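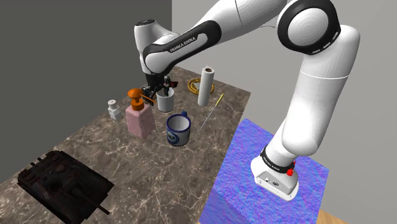

Lisomar opens Flutis, its tabletop practice scenes for robot arms, to everyone

Endcombe, February 10, 2021

Hello from all of us at Lisomar! I'm Annick Beaulieu, I look after products here, and I've been allowed to write this one myself, so please forgive me if it rambles a bit. Flutis is out of closed testing this morning and anyone who works with robot arms can sign up for it.

For those who haven't come across us before, Flutis is a library of simulated tabletops. You choose an arm, choose a table, scatter some household clutter over it, and let your software try to pick things up. There's no bench to book, and if your code drives the gripper straight through a mug at full speed you press reset and have another go. (I have done this more often than I'd like to put in a press release.)

We started on it because our own test bench was driving us mad. We had one arm between the lot of us and a rota on the wall, and every evening somebody had to put all the objects back where they'd been that morning so the next person's results meant something. Marek Tichý, who wrote most of the first version, got fed up and built a copy of the bench on his laptop over a long weekend. By the following month we were queueing for the laptop instead.

The release has 2241 objects in it and 184 ready-made tables. The objects are deliberately a mixed bunch. Mugs and cups, of course, but also salt shakers, soap dispensers with pump heads, kitchen roll on a holder, skewers, toy tanks — the sort of thing that ends up on a real table when people live around it. Plenty of simulators will give you a nice tidy cube to grab, and cubes are fine for a first afternoon. Then you meet a skewer. Žofie Zelenák builds our objects and she has strong feelings about skewers. "They're thin, they lie at whatever angle they like and they're usually half behind something else," she told me. "If your planner can cope with a skewer I'll happily buy you lunch."

You can swap the surfaces and the walls as well, and I'd really urge you to. One of our testers had a picking routine that behaved beautifully on plain white tables and went to pieces the moment we handed it brown marble with veins running through it. It had been treating the veins as objects! That took an afternoon to find in Flutis, and I don't like to think how long it would have taken on the real thing.

On arms, we support the Franka Emika arm with a parallel gripper from today. A second arm is planned for September. I know a lot of you have asked about suction grippers, and the answer is that we're working on them and I won't promise a date until Marek stops pulling faces when I bring it up.

We've had a small group of testers since last year, and the one who's sent us the most bug reports by a mile is Ciarán Keane at Aryee, who do sorting equipment for charity warehouses. I asked him for something I could quote and got this: "We ran 4000 grasps over a weekend and came in on Monday to a list of the objects we were bad at. Small cups were the worst. We'd been telling ourselves it was the gripper, and it was our approach angle." He'd also like me to mention that the export menu is confusing. It is, Ciarán, and it's being redone.

A few things Flutis doesn't do yet, so that you don't sign up and then feel cross with me. Liquids aren't in, so you can pick up a cup but you can't pour from it. Cloth and anything else floppy is still experimental and it's switched off unless you go looking for it. And a grasp that works in simulation will still want checking on your real arm before you trust it with anyone's good china — we give you friction and weight settings to play with, but your gripper pads will have their own opinions.

The price is £1095 a year for a team, with all the objects and tables included and every update during that year. Schools, colleges and university groups can have it free for teaching; just write to us from your college address. There's a 30-day trial as well, and we don't ask for card details to start it. You'll want a computer with a decent graphics card, and the full requirements are on the download page.

Ľudovít Hrnčiar, who founded Lisomar and signs off my expenses, adds: "We made this for ourselves and used it every day before we thought of selling it. I hope people will send us their awkward objects. We want more of them."

He means it, too. If there's something on your bench that your robot simply can't get hold of, send us the measurements and a couple of photos and Žofie will have a look at adding it. Her list is already long, but she does like a challenge.

Press enquiries, review copies and requests for demos should come to me, Annick Beaulieu, at the Lisomar office in Endcombe. I'm in most days and I'm very happy to set up a screen share and show you round.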